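## Shared tables in the Rumlow common room: proposed clearing rule

**facilities_desk**
Members are invited to comment on the draft rule before it takes effect in December. Under the draft, any item left on a shared table after 6 p.m. would be moved to the shelf by the door. The room received 1,882 bookings last year, and left items remain the most frequent complaint.

**Poduval_rep**
Our group supports the rule in principle. We request one change – dishes should go directly to the kitchen and should not share a shelf with tools or games.

**clastitz_member**
I must disagree with the draft as written. Several of us work past six, and a table in use may look abandoned when a person steps out for ten minutes. A reserved card would settle the matter at very little cost.

**facilities_desk**
Cards were tried previously. We printed 400 of them, and most stayed on the tables for weeks. The desk would consider a later hour, such as 8 p.m.

**clastitz_member**
Eight is acceptable. I still object to the moving of open drinks by anyone other than their owner.

**Sustness_floor2**
May I ask that scissors be named in the text? The present wording mentions "supplies" only, and people read that as paper and pens. Drinks should be limited to bottles with a screw cap.

**Poduval_rep**
Agreed on both points. Plates, bottles, scissors and small puzzles account for nearly everything our group has had to put away.

**facilities_desk**
The draft will be amended to read 8 p.m., with dishes sent to the kitchen and scissors listed by name.

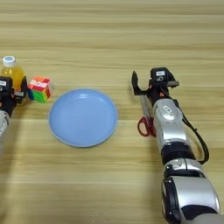

**clastitz_member**
Please add that a capped bottle may stay until the morning. With that line included, I withdraw my objection to the evening hour.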